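Fovum 控制台使用手册
第4章 抓取规划与夹爪预检

4.3 为细长及不规则物体设置抓取参数

本节假定您已完成4.2节的手眼标定。如果您是直接跳到这里来的，标定结果会在第5步替您指出这一点，而且语气不会太客气。

开始之前
规划服务 Skivotow 须处于运行状态，日志窗口保持打开。关掉日志并不会减少报错，只会减少您知道的报错。

步骤

1. 在左侧栏选择“感知 > 分割”，点击“采集单帧”。等待掩膜生成。带刷毛、网格或格栅的物体，掩膜边缘常呈锯齿状，属正常现象。

2. 打开“合并碎片”。梳子、刷子一类的物体若不合并，系统会认为桌上有一大群互不相识的小棍子，并逐一为它们规划抓取。

3. 在“抓取候选”中将接近方向设为“沿主轴倾斜”，最大倾角填40度。默认值是垂直向下，适合方块。方块在演示视频里很常见，在别处就少一些。

4. 设定“指间余量”。两侧余量可以不相等：规划器只要求闭合路径上没有障碍，并不要求左右对称。强迫症用户可勾选“预先居中”，代价是每次规划多花约2秒。

5. 点击“空跑”。夹爪会移动到预抓取位姿并保持张开。此时核对画面中手指与物体的相对位置，再与三维视图比较。若两者明显不符，请返回4.2节。

6. 确认无误后点击“闭合”。力限值请从最低档开始，逐档增加。

注意：物体若放在篮筐、笔筒等容器内，须在场景树中把容器单独登记为障碍物。未登记时，规划器会把容器与物体当作一体，并且很有信心地把两样一起端走。

注意：提手、圆环之类的细薄结构在点云中经常缺失。请手动添加碰撞体，宁大勿小。

小心：空跑期间请勿将手伸入工作区。“空跑”指的是夹爪里空，不是说机械臂不动。这个译名我们从5月起就打算改。

故障处理

错误2638：“未找到可行抓取”。多数情况下是障碍物膨胀半径过大，把物体本身也包了进去。将半径减小一档后重新规划。若仍报错，检查容器是否登记了两遍；登记两遍的容器并不会更安全。

提示“掩膜与位姿不一致”：反光的圆滑表面容易引起深度空洞。请调整光照或换一个视角重新采集。反复点击“重试”也是一种办法，Terholm 测试站用过，结果没有写进本手册。

掩膜只覆盖了刷毛或只覆盖了刷背：把“颜色权重”调低，“深度连续性”调高，然后从第2步重做。

参数确认后点“另存为预设”。名称请写明物体和容器，“新建预设(4)”将来不会告诉您任何事情。

图4-3 预抓取位姿：手指张开，木背气垫梳一类的刷具斜靠在白色格栅容器中

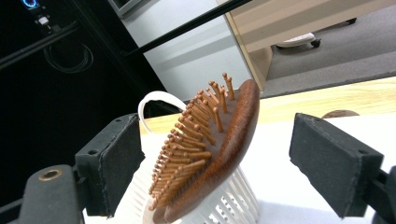 Vibeke Norðdahl：第4步的指间余量，我建议先按刷毛那一侧来设，再管木背那一侧。刷毛尖在点云里时有时无，规划器看不见的时候胆子特别大。另外“预先居中”和“沿主轴倾斜”同时打开时，预设里只会存下后一个，重新载入后得再勾一次，手册里最好补上这一句。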